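Lirel bowl and Saludo plate, reviewed

Both pieces came from Onlow in April, and I have used them for most weekday meals. The Lirel bowl is deep, with a narrow base and faint ridges around the outer wall. The ridges help with grip when the bowl is full. The finish is matte and does not show fingerprints.

The Saludo plate is wide and shallow with a raised rim – enough to hold sauce, and easy to get a thumb under when lifting. Its floor takes the bowl with room to spare for bread or a spoon.

Stacking is the weak point. A set of 4 bowls stands tall, and my shelf clearance is 200 mm, so I keep two stacks. The plates nest well.

I would buy the plate again. The bowl is good, but I would look for a shallower one for cereal.

Rating: bowl 3/5, plate 4/5.

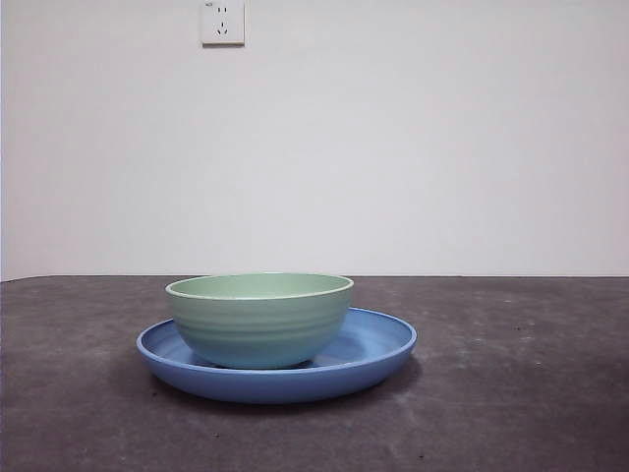
Lirel bowl in green on the blue Saludo plate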